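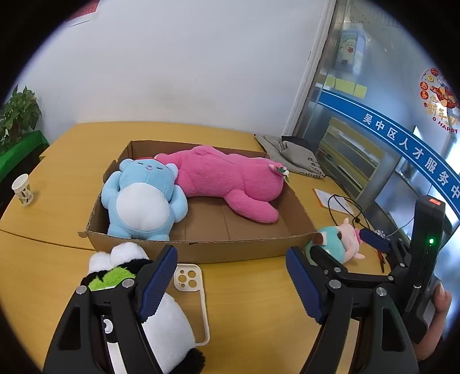
Stuffed toy

A stuffed toy is a toy with an outer fabric sewn from cloth pieces and filled with a soft material. It is also called a plush toy, a stuffed animal or, in British English, a soft toy. Bears, rabbits, dogs and cats are common forms.

Materials

Early stuffed toys were made at home from scraps of cloth and filled with straw, sawdust or rags. Factory-made toys of the early 20th century often used mohair. Most are now covered in polyester pile and filled with polyester fiber. Plastic pellets may be added to give weight to the feet or seat. Eyes are glass, plastic or stitched thread. Stitched eyes are usual on toys meant for babies, as they cannot come off and be swallowed.

Care

Many polyester toys can be machine washed on a gentle cycle. Older toys filled with straw or sawdust are normally cleaned on the surface only.

Collecting

Collectors value age, condition and original labels. The Urnamberg Toy Museum holds 265 stuffed toys, of which 43 are bears. Its catalog was compiled by Ynyr Rowlands and Quyên Lại and lists the filling of each piece where known. The museum's oldest bear has jointed limbs and is displayed with five others from the same maker.

See also

Rag doll
Teddy bear
Puppet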